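Gutschein bei Esumico wird im Warenkorb nicht angenommen, Punkte auch weg?

Fotobücher & Abzüge > Gutscheine und Rabatte
Februar 2023
624 Aufrufe, 2 Antworten

knipserin_ausm_norden

Hallo zusammen,

ich bin langsam am Verzweifeln und hoffe, hier kennt sich jemand aus. Ich will für meine Eltern ein Fotobuch zur goldenen Hochzeit machen lassen, großes Querformat, Hardcover, mattes Papier, und habe dafür extra auf eine Aktion bei Esumico gewartet. Letzte Woche kam dann der Newsletter mit einem Code, 20 Prozent auf alle Fotobücher. Ich also abends hingesetzt, das Buch fertig gemacht (bin jetzt bei 34 Seiten gelandet, und ja, die Bildauswahl war die Hölle, mein Vater hat jedes Dia selbst eingescannt), Code eingegeben, und dann kommt nur "Dieser Gutschein kann auf Ihren Warenkorb nicht angewendet werden". Kein Grund, nichts. Ich habe es mit Groß- und Kleinschreibung probiert, mit und ohne Bindestrich, im anderen Browser und auf dem Handy. Immer dasselbe.

Dann dachte ich, gut, nehme ich halt meine Bonuspunkte von Panport. Da hatte ich 3.000 Punkte drauf, die wollte ich mir sowieso mal für sowas aufheben. Konto verknüpft, Punktestand wird auch angezeigt, ich setze den Haken bei "Punkte einlösen", der Preis geht runter, alles prima. Und sobald ich danach noch mal den Code eingebe, springt der Preis zurück auf voll und die Punkte stehen auf null! Im Panport-Konto selbst sehe ich sie auch nicht mehr, da steht nur "vorgemerkt". Bestellt habe ich aber gar nichts!

Meine Fragen also: Kann man Code und Punkte überhaupt zusammen benutzen? Warum geht der Code nicht, obwohl ein Fotobuch im Warenkorb liegt? Und wie komme ich an meine Punkte wieder ran? Die Hotline hat mich erst in der Schleife hängen lassen und dann rausgeworfen, auf die Mail kam bisher nur die automatische Antwort.

Im Warenkorb liegen außer dem Buch noch ein Satz Abzüge 10x15 und eine Tasse, falls das wichtig ist. Die Tasse ist für mich :-)

Danke schon mal und liebe Grüße aus dem Nieselregen

rabattfuchs_77

Hatte ich auch mal. Cookies löschen, dann geht's. Ansonsten nimm doch Jitau, die haben eigentlich immer irgendeinen Code laufen und ich finde die Farben da eh schöner. Punkte verfallen bei mir sowieso ständig, ich sammle gar nicht mehr.

Kommentar von knipserin_ausm_norden: Danke dir, Cookies habe ich schon gelöscht, hat leider nichts gebracht. Und wechseln mag ich ungern, das Buch ist ja in der Esumico-Software gestaltet und das kriege ich nicht rüber. Noch mal von vorne anfangen tue ich mir nicht an.

Kommentar von rabattfuchs_77: ok, das stimmt natürlich. Dann viel Glück

papierstau

Moin! Ich bestelle da seit Jahren (Kalender für die halbe Verwandtschaft, jedes Jahr derselbe Stress) und bin in so ziemlich jede Gutscheinfalle schon selbst reingetappt, darum schreibe ich mal etwas länger.

Erst mal zum Code. Schau dir die Bedingungen ganz unten im Newsletter an, die hellgraue Schrift, die man am Handy kaum lesen kann. Bei mir stand da bei der letzten Aktion drin, dass der Code nur gilt, wenn ausschließlich Fotobücher im Warenkorb liegen. Also nicht "das Buch wird rabattiert und der Rest bleibt normal", wie man es erwarten würde, der ganze Warenkorb fällt durch, sobald irgendwas anderes dabei ist. Ich würde wetten, dass es bei dir an der Tasse oder an den Abzügen liegt. Nimm beides mal raus und gib den Code neu ein. Du kannst die Sachen in die Merkliste schieben, dann musst du die Tasse nicht neu gestalten.

Wenn es dann immer noch nicht klappt, guck auf das Papier. Matt ist normalerweise dabei, aber ich hatte mal eine Aktion, da war das Layflat-Papier ausgenommen, und ich hatte natürlich genau das. Und achte darauf, ob es einen Mindestbestellwert gibt und ob der vor oder nach Versand gerechnet wird. Der Versand zählt bei mir nie mit.

Noch was, das ich erst beim dritten Mal kapiert habe: Die Newsletter-Codes hängen an der Mailadresse. Wenn du den Newsletter an eine andere Adresse bekommst als die, mit der du im Shop angemeldet bist, kommt genau diese nichtssagende Meldung. War bei mir so, Newsletter ging an die alte Adresse, Shop lief über die neue. Einmal umgemeldet und zack, ging es.

Jetzt zu den Punkten. Keine Panik, die sind ziemlich sicher nicht weg! "Vorgemerkt" heißt bei Panport, dass der Shop sie reserviert hat, abgebucht wird erst mit der Bestellung. Blöd ist nur, dass die Reservierung hängen bleibt, wenn man den Warenkorb danach ändert. Bei mir waren die Punkte am übernächsten Tag von alleine wieder da. Ob das immer so schnell geht, kann ich dir nicht versprechen. Ich würde in der Zwischenzeit jedenfalls nicht noch mal auf "Punkte einlösen" klicken, ich habe das damals vor lauter Ungeduld gemacht und dann dauerte es gefühlt ewig.

Code und Punkte zusammen geht nach meiner Erfahrung schon, aber nur in einer bestimmten Reihenfolge: erst der Code, dann die Punkte. Andersrum wirft der Shop die Punkte raus, so wie du es beschreibst. Ob das Absicht ist oder einfach schlecht programmiert, keine Ahnung.

Ich würde an deiner Stelle so vorgehen:

Tasse und Abzüge auf die Merkliste.
Prüfen, mit welcher Mailadresse du im Shop angemeldet bist.
Abwarten, bis die Punkte bei Panport wieder normal dastehen.
Code eingeben und schauen, ob der Rabatt beim Buch auftaucht.
Dann erst den Haken bei den Punkten setzen und bestellen, ohne zwischendurch noch was zu ändern.

Mach dir vorher einen Screenshot vom Punktestand. Ich musste das einmal nachweisen und hatte natürlich keinen.

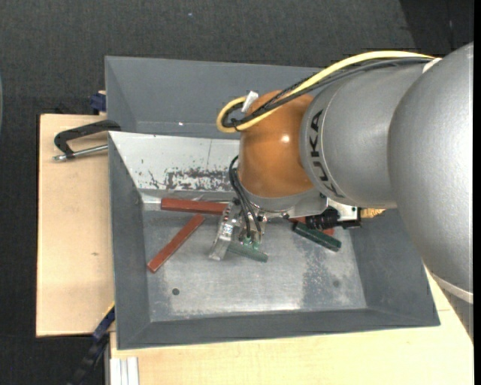 Und falls der Code in der Zwischenzeit abläuft: Schreib dem Kundenservice über das Kontaktformular im Kundenkonto, also nicht per normaler Mail. Da kannst du das Projekt direkt anhängen und es landet nach meinem Eindruck bei echten Menschen. Ich habe so schon mal einen Ersatzcode bekommen, der sogar länger gültig war als der alte. Freundlich bleiben, Screenshot von der Fehlermeldung dazu, fertig.

Die Abzüge würde ich übrigens ganz woanders machen lassen. Ich nehme dafür Kwok, da zahle ich für die einfachen 10x15 weniger und kann sie im Laden abholen, ohne Versand. Die Haut wird da manchmal ein bisschen rötlich, bei alten Dias könnte das auffallen, also vielleicht erst mal eine Handvoll zum Testen bestellen. Ist bei eingescannten Sachen eh nie verkehrt, die haben oft so einen Farbstich, den man am Monitor gar nicht sieht.

Wann ist denn die Feier? Wenn es erst im April ist, hast du locker Zeit, dann würde ich mich wegen des einen Codes nicht verrückt machen. Vor Ostern kam bei mir bisher eigentlich immer noch was rein.

Kommentar von knipserin_ausm_norden: Wow, danke für die ausführliche Antwort!! Du hattest recht, es war die Tasse! Abzüge raus: ging nicht. Tasse raus: Code geht sofort. Die Abzüge habe ich dann testweise wieder reingelegt und da meckert er auch wieder, also wirklich nur Bücher. Hätte man ja auch mal in die Fehlermeldung schreiben können. Die Punkte sind noch vorgemerkt, ich warte jetzt brav ab. Feier ist tatsächlich im April, passt also.

Kommentar von papierstau: Super, freut mich! Und lass das Buch vor dem Abschicken noch mal von jemand anderem durchlesen, ich habe meiner Tante mal einen Kalender mit falschem Geburtstag geschenkt. Den kriege ich heute noch zu hören.

Kommentar von knipserin_ausm_norden: Oh je, ja, mache ich. Meine Schwester guckt morgen drüber.

Kommentar von knipserin_ausm_norden: Kleines Update, die Punkte sind wieder da! Erst Code, dann Haken gesetzt, beides wurde abgezogen und die Bestellung ist raus. Die Tasse bestelle ich bei der nächsten Aktion mit, die Abzüge probiere ich jetzt mal bei Kwok. Tausend Dank noch mal!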